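Search the archive Go

Home | Threads | Members | Swap table | Log out

List: Secondhand Glass & China
Subject: Re: Washing old pressed glass, and is a swap worth the drive?
From: Lucie Grewal
15 June 2026

Baner wrote:

> Hi all, new here. I inherited six boxes of my aunt's glass and most of it
> has a gray film I can't shift. I've tried dish soap and a lot of rubbing.
> Is it ruined? Also, somebody mentioned a July swap and I wondered if it's
> worth the drive for a beginner, or if it's all serious collectors who
> will look down on my odd saucers.

Hi Baner, and welcome! Please don't throw anything out yet. There are two kinds of cloudy and they look exactly alike on the shelf, which is maddening. One is mineral scale from hard water, and that comes off. The other is the surface of the glass itself being etched, usually by years in a dishwasher, and that one's permanent. My test is dead simple: wet the piece under the tap. Both kinds go clear when wet (so don't celebrate), but then put a spoonful of plain white vinegar inside and leave it overnight. If the patch where the vinegar sat dries clearer than the rest, it's scale and you're in luck.

If it's scale, fill the whole thing with vinegar, or lay a vinegar-soaked paper towel over the outside, and just go away and do something else. I once left a jug for 8 days because I forgot about it behind the bread bin, and it came up beautifully. The only thing I'd keep vinegar off is anything with gold trim or painted flowers. I lost a whole gold rim that way on a sherbet dish and I'm still sore about it.

Ribbed pieces are the worst for holding dirt, and of course they're the ones I can't stop buying. An old soft toothbrush run along the grooves does more than any amount of scrubbing across them. A bit of baking soda on the brush is fine, but go easy, and please no steel wool!
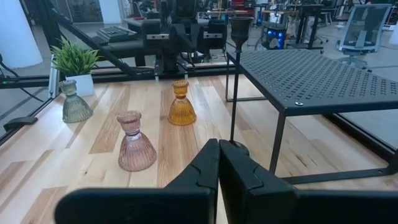

ABOUT THE SWAP

Yes, come! It's in July again, same hall, and it's the friendliest thing I do all year. Tables are 80 cents each (I know, I know, it's been 80 cents forever) and you can share one with somebody if you've only got a box or two. Roman is keeping the table list this time, so write to him and not to me, I'll only lose your message.

As for being looked down on — last year I brought mostly chipped egg cups and went home with a cake stand. People bring a real mix. You get the folks who know every mold number, and you get people who like green and buy whatever's green. I'm closer to the second lot. Odd saucers go quickly, by the way, since everybody has a cup that's lost its partner. Put them in a shallow tray where people can flip through them, and write the price on masking tape on the bottom. Low-tack tape if you can get it, the regular stuff leaves a gummy square.

Wrap each piece by itself for the trip. I use old T-shirts cut into squares, which beats newspaper because you don't end up with black fingers and have to wash everything again when you get there. Stuff a sock inside anything with a skinny neck. Heavy things go on the bottom, and plates stand on edge like records. I had a plate laid flat once under a punch bowl and we hit the railroad crossing outside Gurkis and, well, I heard it go.

One more thought on what to bring. Colored glass sells better if you set a couple of colors next to each other with some space between them, where there's light coming down. Crowd them up and it all goes to mud. Pink next to amber is my favorite and I'll fight anyone about it.

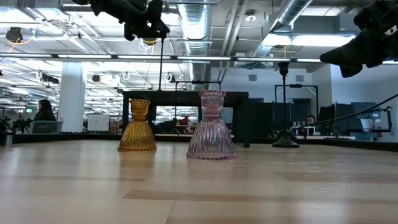
Amber and pink, ribbed glass

Does anybody have a spare lid for a Zania butter dish, the round one with the knob? Mine has been wearing a saucer for a year. I'd trade a pair of clear salts for it, or just pay you. Also, whoever left a blue oven mitt in my car after the last swap, it's still in my car.

Baner, tell us how the vinegar goes, and which kind of cloudy you've got.

Lucie

2,298 views | 6 replies | Share this thread

Older | Newer | Back to top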